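The server board in the spare room

I have owned this server board since June, when Leopoldo Tovar cleared out his office in Tembridge and let me have it for 13 dollars. It came with no manual and no power supply, and I came home very pleased with myself.
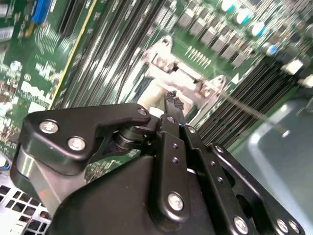

The green board, with its silver processor bracket.

My plan was to build a quiet little machine for backups. A server board is neither quiet nor little, and the secondhand power supply I found costs 200 dollars, so my bargain is doing what bargains do. Brisa asked what we have that needs backing up. I said 4,000 photos. She said most of those are of the dog.

I have cleaned the dust off it twice now and read up on heatsinks until one in the morning. Next up is finding a corner it will fit in, or a bigger shelf.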